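Kitchen bench notebook, October 29, 2021
Plant-based mince, batch 29 (pea and fava base, no coconut oil)
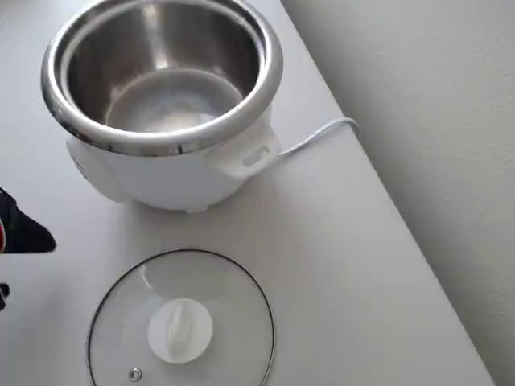 Too much chew on the first bite and then it goes to nothing, was the word from the Bruvus tasting table on batch 28, and they want to know if we can hold the texture longer without going back to wheat gluten. Yes! I think we can, and today is the first day I've felt sure of it.

Dry mix, 1000 g total: pea protein, fava flour, oat fiber, a little potato starch. Water went in at two stages this time, most of it up front and the rest after a 13 minute rest. That second addition is the whole trick, I'm convinced. In 28 we dumped it all in together and the fava grabbed it before the pea had a chance. You could feel the difference in the bowl today, the dough pulled apart in strings and not in crumbs.

Fat: swapped the coconut for the sunflower and olive emulsion from Naltero. Set it with the methylcellulose cold, as cold as the fridge would give me. It whipped up glossy and held its shape on the spoon. Folded in by hand at the end -- the mixer smears it, please don't use the mixer for this step.

Flavor: mushroom powder, yeast extract, onion, black pepper, a bit of beet for color. Left out the smoked paprika and didn't miss it. The fava bitterness is still there at the back if you go looking, but it's small now, and in a taco or a pasta sauce I'd be amazed if anybody picked it up.

Cooking, three ways:

Skillet, medium-high, thin layer. Browned beautifully!! Real crust on the bottom, edges went crisp, center stayed juicy. Best of the lot.

Oven tray. Fine, a little dry at the corners. Would try covering it for the first half.

Simmered in tomato sauce. This is where 28 turned to porridge. 29 kept its pieces right through, softer than I'd like but clearly pieces. I ate a bowl standing up and then went back for another, which I'm counting as data.

Cook loss on the skillet batch was lower than last time. Numbers are in the shared sheet, file 3062, second tab. Somebody had the columns for raw and cooked weight swapped on the batch 27 row (might have been me), fixed now.

Things that went wrong: ran short of oat fiber and topped up from the older Shimada bag, which has a coarser grind. Small share of the total but it should be noted. Also forgot to write down the dough temperature before the rest. Argh. Tape a reminder to the bowl.

For the next one:
-- same water split, longer rest
-- all oat fiber from one bag
-- half the beet, the raw color is great but it stays too pink after cooking
-- try soaking the fava flour first and draining it, to see what that does for the bitterness
-- hold back a frozen portion, we have no freeze and thaw results at all yet

Trasero are asking for patties as well as mince. I'd love to, but I want the mince right before we start pressing it into anything. The April patties fell apart on the grill and I still think that was the fat and had little to do with the binder. The new emulsion might fix it for free. More than 13 portions of today's batch are bagged and labeled on the middle shelf of the fridge, so help yourselves and write on the sheet how you cooked it and what you thought, good or bad.

Bench wiped down, scale is back on charge, fava flour needs reordering.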